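Part 5. Setting up for a club competition

Read this part before you touch the entry forms. It covers the Imum scoring program, version 5, as used at club figure skating events with one rink, one judging panel and one overworked laptop. If you run anything larger, you have staff, and they can read it for you.

5.1 Before you open the program

1. Get the final entry list from the clubs. "Final" is a term of art here. Expect two more.
2. Put every skater's music on the rink laptop and play the first few seconds of each track. A file named FINAL_freeskate_USE THIS ONE may contain the short program, or somebody's wedding.
3. Confirm the ice times with the rink in writing. At Brumport we once agreed on a start time by phone and shared the first warm-up with a hockey practice.
4. Set up a folder for the event and give it a plain name. The program will accept a name with punctuation in it and then refuse to open it again.

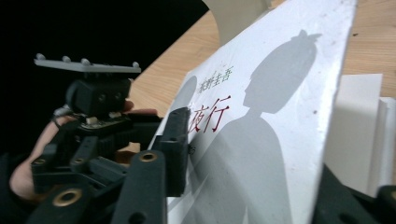
Brumport, March 24, 2020

The steps below replace the old section on paper judging sheets. Clubs that still own a box of the old sheets may keep them for emergencies and for wedging the penalty box door.

5.2 Creating the event

1. Choose File, then New Event. Type the event name exactly as you want it on the result sheets. Parents will frame these.
2. Enter your club number. The sample file comes with 2156 already filled in. Change it, or your results will be filed under the demo club, which by now has an enviable medal record.
3. Choose the segments. Singles events normally have a short program and a free skate. The beginner groups have a free skate only, and the program will ask you about this every time.
4. Set the panel size. An odd number of judges is traditional. An even number is allowed and leads to longer lunches.
5. Save.

Note: The program does not save on its own. There is an AutoSave box under Settings. It saves your settings.

5.3 Drawing the starting order

1. Open the Draw tab and select one group.
2. Click Draw Once. The button is well named. Clicking it again makes a new order and throws the old one away, and if you've already posted the old one by the locker rooms you will meet a number of coaches.
3. Split the group into warm-ups. The default is 30 skaters per warm-up, a figure chosen by someone who has never stood on ice. Change it to 5.
4. Print the order and post it. Write the time of posting in the corner.

Caution: If a skater withdraws after the draw, mark the entry WD. Do not delete it. Deleting moves everyone below up one place but leaves the music where it was, so that each skater performs to the next one's program. Some have coped surprisingly well.

5.4 Entering elements

1. Before the group skates, type in the planned elements from each coach's sheet. Where the handwriting gives you a choice between a loop and a Lutz, ask.
2. During the skate, the technical caller names each element as it is done. Enter what is called, whatever was planned.
3. Mark falls with F7. The deduction is applied at the end of the segment. Pressing F7 twice records two falls, and there is no sound to warn you.
4. When the music stops, wait for the caller to finish any reviews before you press Confirm.

If you see error 2831, the judge tablets have lost touch with the laptop. Walk to the Premetti box (the small gray one under the judges' table), unplug it, breathe, and plug it back in. Marks already sent are kept. Marks half typed are gone, and the judge concerned will want to discuss it. 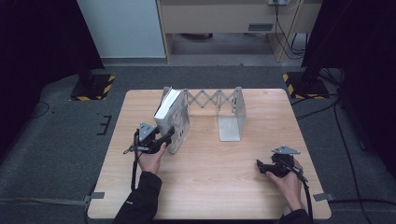 Irfan Mohmand reports that the Premetti box also drops out whenever the ice resurfacer passes the judges' end, and asks that the tablets be left asleep until the machine is off the ice. We tried this at the Kneath event and had no errors all afternoon, so treat it as official.

5.5 Publishing results

1. Check the segment totals against the referee's sheet.
2. Get the referee's initials on the printout. Initials on a napkin have been accepted once and will not be again.
3. Click Publish. Results go to the lobby screen at once, typos included.
4. Start the medal ceremony only after the overall result shows green. Taking a medal back from a child is not covered in this manual.

Next revision due in April.

Comments (3)

Lieselotte Gerlach
Step 3 in 5.3 should be in bold. We ran the default and the gate looked like a train station.

kneath_music_desk
Can the music follow the skater in the next version? Asking for everyone in our novice group.

Irfan Mohmand
The F7 thing happens on F8 too if your laptop has the narrow keyboard. I gave a clean program two falls and had to go find the referee in the parking lot.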